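Komitz Gripper Notes, README

Hi! I'm Bontu Yilma, and these are my files from trying out two sets of finger pads on the hand-held gripper we use at Drultport. If you came looking for the arm controller stuff, that's in the other folder and Phong Hầu looks after it. What's in here is camera clips, the jaw readings that go with them, and my notes, typed up more or less as I wrote them (sorry about the spelling in places).

Last big update: 3/22/18. I fixed the clock offset between the camera and the jaw sensor, so if you have an older copy please throw it out and grab this one. The old offset made every grasp look like it closed late, and I spent a good week blaming the pads for it!

What's inside

clips/ has almost 3000 short clips, all from the camera on the tool
jaw/ has one text file per clip with the opening width over time
notes/ has my comments, plus Corina Tanner's where she disagreed with me
split.txt says which clips are for training (the first 700 names are for testing, the rest are for training)

The two pad sets are called K and M in the file names. K is the thick, blocky Kakier set and M is the thinner Mayrhofer set. I started out sure I'd like M better, because it gets into tight spots, and for small caps it really is nicer. But K is so much easier to aim! You get a big flat face on each side and you can tell from the camera view where the gap is going to land. With M I kept second-guessing myself and closing next to the part.

Most of the clips are tabletop work with small parts and clear plastic trays. The clear plastic is the hard bit, and I left in plenty of glare on purpose. If your model only works on nice matte boxes, I'd rather you found out from my clips than on your own bench. 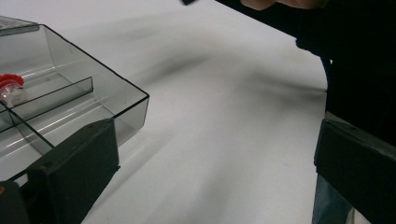 Can I mix the K and M clips in one training run?
Go ahead, but pass the pad letter in as an input, since the same jaw reading means a different gap for each set.

Known problems

Seven clips have no jaw file. They're listed in missing.txt and the loader skips them.
Auto exposure was on for the first 1000 clips and off after that. You'll notice the change.
Seraina Holzer found a few M clips with a K in the name. I've renamed the ones she sent me, but there may be more, so shout if you spot any.

I still want to try a softer pad and a wider lens, and Roswitha Fuchs has offered to print the mounts. I'm hoping to have those clips in by August. They'll go in their own folder so nothing in split.txt changes.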